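I live in a small apartment in Grandamham with one big drawer in the hallway, and everything without a home goes into it. Two times a year, in May and before the winter, I take all of it out and sort it. In this page I write how I do it, step by step. It takes me one Sunday morning.

## What you need

- a table with a plain, light top
- one soft cloth and a little dish soap
- three boxes with lids (mine are Zorna, 665 ml, but any food box is fine)
- paper tape and a marker
- a bowl for small toys

## Step 1: Put the things on the table in small groups

Do not turn the drawer over. I did this the first year and I was still picking up paper clips in the evening. Take out a few things, put them on the table with space between them, and decide about these before you take the next ones. I prefer a white table because a lost screw or a button is easy to notice on it.

Look for food first. A carton of milk or a piece of fruit must not wait until you finish. Read the date on the carton, press the fruit gently with your thumb, and carry them to the kitchen. 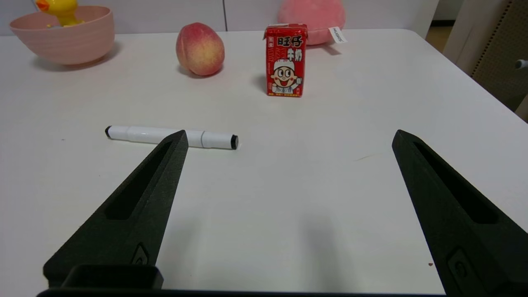 *Marker, peach, milk carton, and the duck in the pink bowl.*

Keep the marker near you, you will write with it later. Try it on a piece of scrap paper before. If the line is weak, throw the marker away now and do not put it back "for emergency." Store a good one lying flat, with the cap closed until it clicks.

A plastic bowl is the fastest place for small toys. Soft toys I keep separate, they collect dust from everything else. If there is a fabric tag, read the washing instructions on it before you put the toy in the machine.

## Step 2: Ask where you use it

This is the question which helped me the most. Before, I sorted by material: plastic with plastic, paper with paper. It looked nice for one week. Now I ask only in which room my hand will need this thing.

A pasta server goes to the kitchen, also if it is plastic and colorful. A duck on a scooter goes to the toy shelf. A bar of soap goes to the bathroom. When two rooms are possible, choose the room where you looked for it the last time.
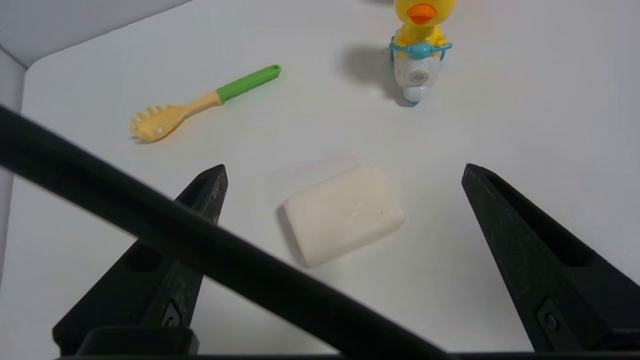 ## Step 3: Clean before you store

Wipe the hard things with the damp cloth. Toys with wheels need more attention, because hair goes around the axle. Pull it out with tweezers. For a pasta server, use warm water and a small brush between the teeth, and hang it by the hole in the handle if it has one.

Let everything dry completely. I wait 30 minutes, longer if it rains. A closed box with wet things inside will smell, and then you wash all again.

## Step 4: Label and close

Write the room on the paper tape, then the content in two or three words. Put the tape on the short side of the box, so you can read it when the boxes stand in a row. My labels have these categories, with my notes for each one.

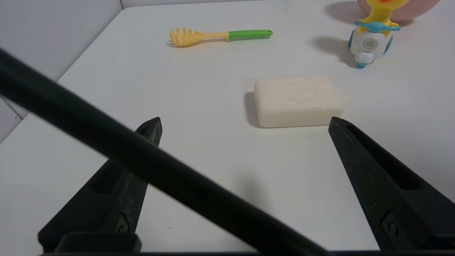
**Category: BATH AND WASHING**

Soap without paper should have its own small box with a few holes, or a cotton bag. Do not put it together with tea or anything you eat, the smell will travel. If the bar has marks on the top you can still use it, just rinse it once. I keep not more than 200 g of soap in reserve.

**Category: KITCHEN**

Servers, spoons, clips for bags. Long tools do not fit in the 665 ml box, so I put them directly in the kitchen drawer with the handles on the same side.

**Category: WRITING**

Markers, pencils, one eraser, the roll of tape.

Put the boxes back with the one you open most in front. In my drawer it is the writing box.

*Değirmenci*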